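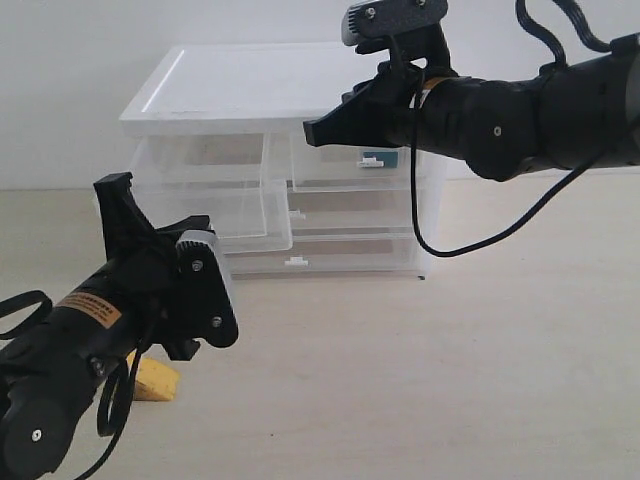
Figure 1. The two-arm workspace with the clear plastic drawer unit. Each arm carries its own wrist camera.

Handout 6: Learning from demonstration with two arms and partly hidden objects

Zivden Institute, Department of Applied Robotics
Issued 16 August 2025

1. Purpose of this handout

These notes accompany the sixth lecture and should be read before the practical class. They cover the drawer study carried out under the Mulimberg project, which compared two ways of supplying camera views to a learned control policy. Students are expected to know the material on imitation learning from Handout 4. The derivation of the training loss is given there and is not repeated.

2. The problem

A policy trained by imitation receives camera views and joint positions and returns the next short run of arm movements. It has no separate model of the drawer unit, and it is not told which drawer matters. Everything it uses must be present in its inputs or have been learned from the demonstrations.

Drawer units with clear walls are a demanding test for such a policy. The front, the sides and the edges behind them all appear in the same part of the view, and pale plastic against a white wall gives very little contrast. A depth sensor is of limited help, as light passes through the surface it is meant to measure. The study therefore used colour views only.

The task set to the policy was to open one named drawer, take out the object inside and place it on the table. One arm was to hold the drawer while the other reached in. The arms had to agree on timing without any message passing between them other than through the shared policy. 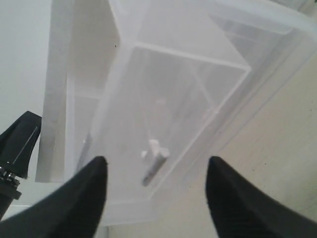
A second difficulty concerns objects seen through frosted plastic. Their outlines are soft, and small parts may merge with the wall of the compartment. A human operator resolves this by moving the head or by waiting until the drawer is open. The policy can do something similar only if the demonstrations contain such behaviour. Operators in the study were accordingly asked to pause with the gripper above the unit before reaching — a short pause, but one that was recorded and learned along with the rest of the motion.

3. Method

The demonstrations were collected by teleoperation using the Wavley control software. A total of 363 demonstrations were recorded in July, of which 40 were set aside for checking and were never used in training. The position of the drawer unit was changed between recordings.

Two policies were trained on the same data. Policy A received the fixed overhead view alone. Policy B received the overhead view together with both wrist views. The network, the length of training and the order of the data were kept the same, so that the choice of views was the only planned difference.

Each policy was then run 134 times on the workspace. A trial was counted as a success only if the object was on the table and both arms had withdrawn. Partial results were logged under a separate heading and do not enter the success rate.

4. Result

Policy B succeeded in 85 trials. Policy A succeeded in 40. The gap was widest at the stage of reaching into the open drawer, where the overhead view was often blocked by the arm doing the reaching.
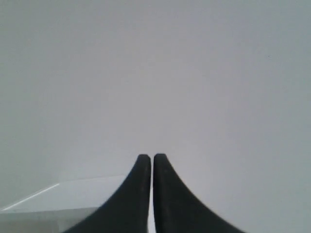

Wrist views did not help equally at every stage. During the first approach the camera may be turned towards a plain surface, with little in view besides the fingers, and at such moments it tells the policy almost nothing about where the arm is. The overhead view carries the task until the gripper is close. The Pomare report, which is on the reading list, treats this change of reliance in more detail and proposes a method for measuring it.

Students should note the limits of the result. One drawer unit was used, on one table, under steady light. No claim is made about other units or other rooms.

5. Preparation for the practical class

Read sections 2 and 3 of the Pomare report. Write one page on how the trial count would need to change if a third policy, trained on wrist views alone, were added to the comparison. State clearly which outcome would be counted as a success.

Written work is to be handed in at the start of the class. Late work will be marked but will not receive comments.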